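Politics and Government › Course Handouts

Unit 2: Confidence votes and minority government

In the Luven assembly, which has 200 seats, a government without a majority must find support for each bill. Students should know the difference between a confidence vote and an ordinary defeat.

Last updated: September

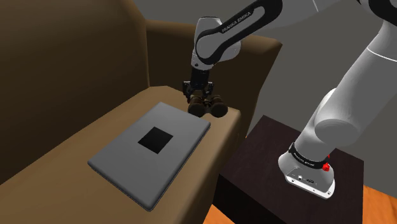

2 min read

For the seminar, read the Birkett chapter and note how the Boton agreement dealt with budget votes.

149 views · 2 comments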